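Plerance opened its workshop in Arkilville to visitors in March, and I drove over with low expectations. The flyer promised "laundry, solved." Lorne Arsenault, who led our group, used the word "solved" twice before we had our coats off.

The demo booth is smaller than the flyer suggests – two arms, a basket and three folded textiles to handle.
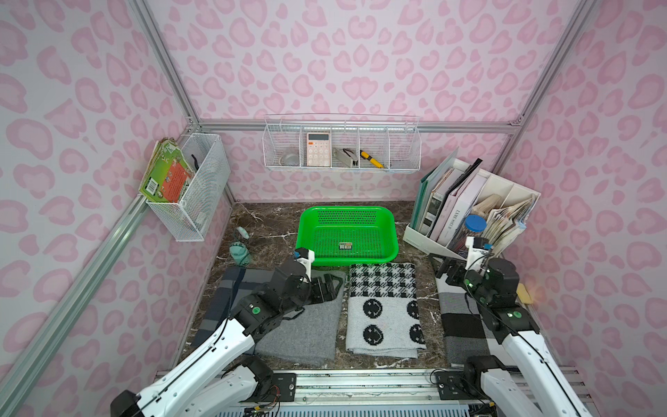
The two-arm booth at Plerance, with the textiles laid out at the front.

Amparo Cusi ran the controls and was more careful with her claims. She told us soft cloth is the hard part, and that the grip on fleece still gives them trouble.

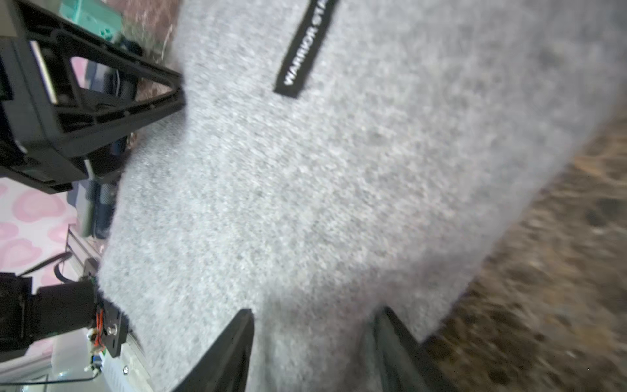

Can it fold a fitted sheet?
Cusi said they haven't tried one in front of visitors and don't plan to this year.

I asked for a success rate. Arsenault said 19 good runs in a row, then couldn't say who had kept the tally. A man from Brerard wanted to know about 100 in a row and got a brochure.

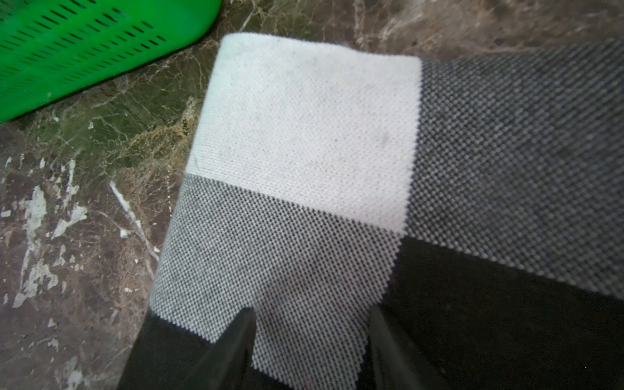 Gripper fingers on the knit cloth, green basket behind.

The price sheet lists a lease at $522 a month, with service extra. My own hands are slower than they used to be, but they come cheaper than that.

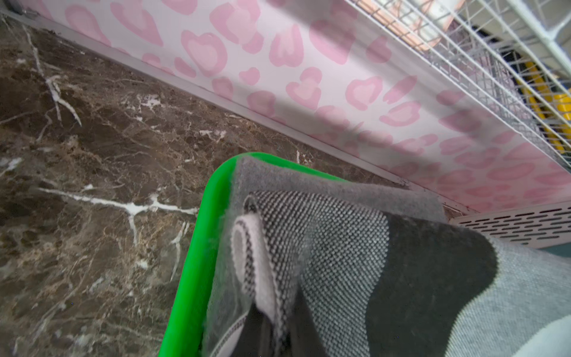 Photo: Clifford Dufour

A gray bundle in a green tray is fine as far as it goes. I'd still want to see a mixed load, socks included, with the sales staff out of the room. The next open day is in the fall, and parking is behind the building.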